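Call for participants: manipulation open day, Sonddale test hall

Sonddale is looking for 12 people to take part in the spring open day of its manipulation group in March. Participants work at the stations for one day, operate the arms under supervision, and give feedback on the tasks and the controls. No background in robotics is required. Visitors who only wish to watch do not need to answer this call.

What participants do

Each participant is assigned to a station and stays with it for the day. The work consists of guiding an arm through short handling tasks with household and office items, resetting the items between runs, and filling in a one-page form after each block. Blocks last 41 minutes, with a break after each. The group currently has 1,857 usable runs in its Sondomska collection, most of them recorded by staff. Runs by people who have never held the controls before are what the collection lacks.

Items with cables are the main subject this time. A rigid box can be gripped in more or less the same way on every run. A cable shifts whenever the item is lifted, and the operator has to decide whether to continue or put the item down and start over. Participants will be asked to make that decision themselves and to note it on the form.
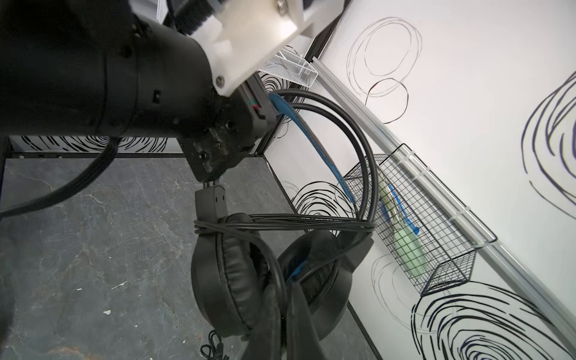
Hsiu-ying Yen wrote after the previous open day that headsets took her longer to learn than anything else at the station, and that she would have liked a longer practice block before the recorded runs began. The practice block has been extended accordingly. She also asked for the form to be shortened – it now fits on one side.

Requirements

Age 18 or older. Able to stand for most of a block; a stool can be provided on request. Normal or corrected vision. Able to follow spoken safety instructions in English. Closed shoes, no loose sleeves, long hair tied back. Left-handed applicants are welcome and should say so when applying, as the controls need to be set up differently.

Staff and students of the Shih laboratory may apply but will be placed only if seats remain.

Schedule and pay

Participants arrive one hour before the doors open to the public. The safety briefing is mandatory, and anyone who misses it cannot operate an arm that day. Total time on site is about 6 hours, including lunch. Participants are paid a flat fee by bank transfer, and travel from Plumholm is reimbursed against receipts.

Recordings show the workspace and the items handled. Voices are not stored. A consent form will be sent with the confirmation and must be returned signed before the day.

How to apply

Send a short message with your name, your age, and any experience with remote controls, game controllers, or machine tools – none is also an acceptable answer. Address it to Américo Gouveia at the Sonddale front desk. Applications close December 26, 2022. Questions about access to the building go to Mei-kuen Lau at the same desk.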